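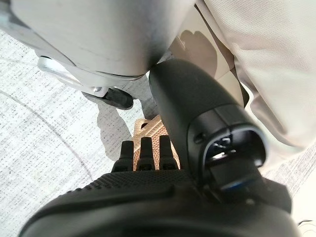 Junio de 2022

Entrada larga hoy, que llevo sin escribir aquí desde abril y luego Mirjam Verhoeven me pregunta dónde están los valores y yo no sé ni qué contestarle. Allá va, pues: revisión de la unidad del dormitorio de pruebas, las dos muñecas y las dos manos.

Primero, la cámara de muñeca. El soporte Melach vuelve a coger holgura (¡otra vez!) y con los dedos apuntando hacia arriba la imagen baila un poco. He apretado, he puesto fijador y he repetido la calibración: 84 poses, error dentro de lo que nos pedimos. El contador de ciclos de esa mano marca 2,739 y la pauta de Wuyts dice mirar tendones cada 1,000, así que vamos tarde — apuntado queda.

Luego, la tarea de recoger ropa de la cama, que es la que más castiga las manos.

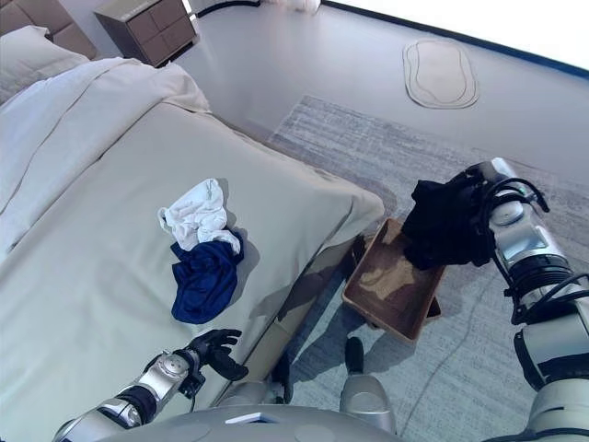
Mano derecha con la prenda negra, sobre la bandeja marrón.

El cable negro de la muñeca me sigue pareciendo largo. Con el brazo levantado hace un bucle que no me gusta nada, y ya sabemos cómo acabó el de Sedside. Para la próxima: brida más corta, dejar margen para el giro completo y probar a velocidad baja antes de soltarlo.

He bajado la fuerza de cierre al 59 % en las dos manos. Si a alguien se le escapan las prendas finas, que lo suba poco a poco y lo anote aquí, por favor, no en un papelito.

Pendiente: pedir yemas de repuesto a Trarnavau y revisar los tendones de la izquierda.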